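29 Sep 2024
3 min read

Workshop notebook – natural dyes, weld and iron

Finally a green I'd wear! The weld bath from the Younis seed did its thing overnight and the wool came out a yellow so sharp it almost buzzes. Dipped half the skeins in the iron afterwards and they slid straight over to moss. I've been after that moss since May and kept getting pond.

What changed: I stopped boiling. Every earlier batch went up to a simmer because the old Hikonstead sheet says to, and every one lost its brightness and went brownish at the edges. This time I held the pot at 60 C for the whole soak, lid on, and only let it creep to 80 for the last bit. Plant matter was 600 g dried, tops and stems together, chopped short with the garden shears. Chalk went in late, a pinch at a time, and you can watch the liquor wake up as it dissolves – it's the best part of the whole job and I'd do it for fun even with no wool in the pot.

Alum mordant as usual. I left the skeins damp in a bag for two days before dyeing and I think that helped with evenness, though I changed the heat in the same batch so who knows. Should have split them. Next time, one bag fresh and one bag rested, same pot.

Iron notes. Much less than I thought. The first skein got a proper spoonful and went so dark and harsh to the touch that I've put it aside for rug yarn. The second had the tip of the spoon, stirred into a full bucket of warm water before the wool went anywhere near it, and came out in a couple of minutes. Gorgeous. Keep the iron bucket on the floor by the door and never, never use the same stick for the clear weld bath (the gray streak on skein four is exactly that, my fault).

Driss Kamel came by for his warp and took a sample of the moss to try against the Oltier linen. He thinks the linen will go grayer because it drinks the iron faster. I'd love to see it. He also says the well water at Drodimthorpe is hard enough that they skip the chalk altogether, so I've asked him for a jug of it.

Exhaust bath is still strong. Put the silk hankies in after lunch with no heat at all and they're already primrose. Leaving them till morning, then madder over the top of one for an orange.

To do: label the skeins before they all look alike under the lamp, strain and dry the spent weld for the compost, order alum, wash the rug-yarn skein again in case it softens. 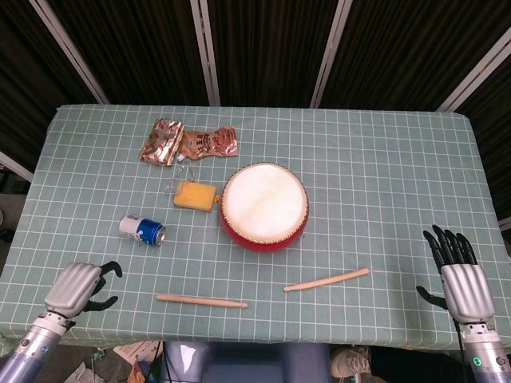 Can the iron go straight into the weld pot to save a bucket?
It can, but the whole bath is then green for good, so take out everything meant to stay yellow first.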